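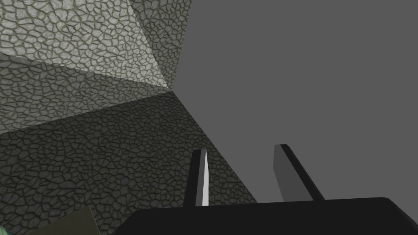
Wrist view from the simulator, stone texture on the large block.

Search tickets... Go All projects

Petek sim tickets / Stone texture and the grasp scorer
Status: open, waiting on reporter

Hello Chak-lun, and thank you for such a patient write-up on Thursday. I read it twice over coffee before touching anything!

So, to recap what you sent: the grasp scorer trained on Trinix renders does fine with plain blocks, but once the cobblestone texture goes on, it starts proposing grasps along the dark seams and ignores the real edges of the block. I reran your set of 1,000 scenes with the same seed and got the same thing, 59 bad proposals with the texture on and 16 with it off.

My first guess was the lighting (it usually is my first guess, I'm afraid). The facets come out at quite different brightness, and on the shadowed one the cells look finer and more squeezed together, so I flattened the lights and ran it all again. That gave me 43 bad proposals. Better, but I wouldn't call it fixed.

What I'd love you to try next, whenever you have a quiet hour:

- Swap the texture at random for every scene during training, and leave the block shapes alone.
- Keep the backdrop plain gray for now, so we only change one thing.
- Save the depth map next to each color render. I forgot to do this and had to start over.

If the seams still win after that, please attach the Hetine config file and I'll go through it line by line with you. I'm leaving the ticket open until the end of August.

Related tickets
Gallela export drops facet normals
Fingers clip through block at low step rate
Depth map saved upside down

Contact the Petek help desk | Back to top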